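Budgeting for a bench arm to sort supply room stuff, is it worth it at our size?

Community Board > Equipment and Purchasing

rollcart_ruth
Posted 20/06/2023

Hi all, long post, sorry in advance, get yourself a coffee! We run a shared craft and study space called Mellow, and my job (among many others) is keeping the stationery in order. Pens, markers, tape, pencils, all of it comes back to me mixed together and gets sorted by hand, on the floor, and then goes back onto the carts. It eats a good part of an afternoon every time.

The board has told me I can put in an equipment request for next year, and it has to be in by November. I've been looking at a small tabletop arm from Nerton with a two-finger gripper and a camera over the bench. My question is what ELSE I should be budgeting for, because I have a feeling the arm is the cheap part. I'm attaching what sorting looks like so you know what we'd be asking of it.

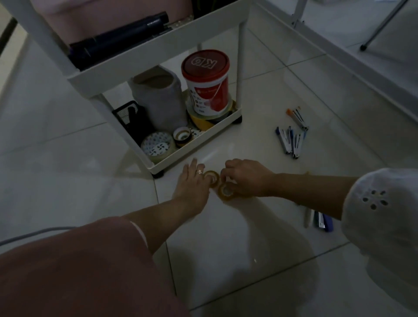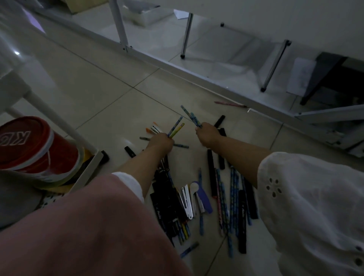
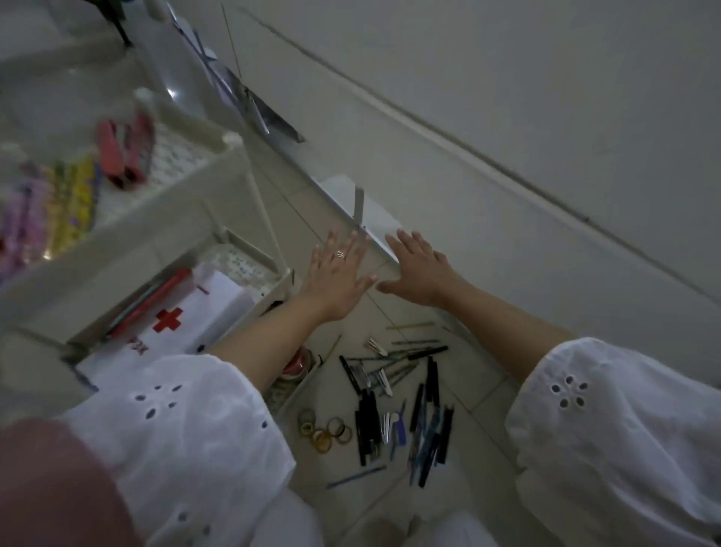 Supply sorting at Mellow, all by hand for now. Pens and other small stuff on the floor in all three.

So, would you go for it? And is there anybody here who has bought the Nerton and lived with it a while?

tboychuk
Hi Ruth, Trevor Boychuk here, I look after the workshop at Sutherland. We've had a Nerton for two years and I'm fond of it, so take this with a grain of salt. You're right about the arm being the cheap part. What caught us was the table (it has to be heavy, ours walked across the room the first week), then the spare fingertips, then the lighting. Put in a line for each of those and then a line for your own hours, because somebody has to teach it every new item.

Looking at your pictures, I think the tape rolls would be the easy ones. In the first one there's a clear amber roll flat on the tile, and a nice round thing lying flat like that is a gift to a gripper. Start with tape!

gluestick_marge
I'm going to be the wet blanket, with love. Look at the second picture. There's a tight heap of black pens and markers with a few pencils tucked in among them, and a person just grabs a handful and gets on with it. An arm takes them one by one and has to be able to see each one first. And in the third there are tweezers lying between the pens! I would spend the money on divided trays and labels and have plenty left over for a party.

octavio_y
Marge has a point, but I don't agree that it has to be trays or an arm. Ruth, how many items do you sort in a session? When we priced a Gronunska unit the whole thing came down to that number. Ours was too low and we ended up renting for 8 weeks, which I'd recommend to anybody who's on the fence. You learn where it gets stuck and you aren't out the purchase price.
- Octavio Yupanqui

rollcart_ruth
Oh this is so helpful, thank you. Octavio, I'd say around 100 pieces, and I do it twice a month. Written down like that it looks pretty small, doesn't it?

octavio_y
It does look small for a purchase. I'd ask for a rental and the heavy table. The table you'll use either way.

tboychuk
I still say you'd get more out of it than the count suggests, ours does label sticking on its off days. But a rental first is sensible. Get the rental quote to include fingertips, they left ours off.

gluestick_marge
And trays!

rollcart_ruth
And trays, Marge, they're going on the first line. I'll ask Nerton for a rental quote with the fingertips in it and post the numbers when I have them.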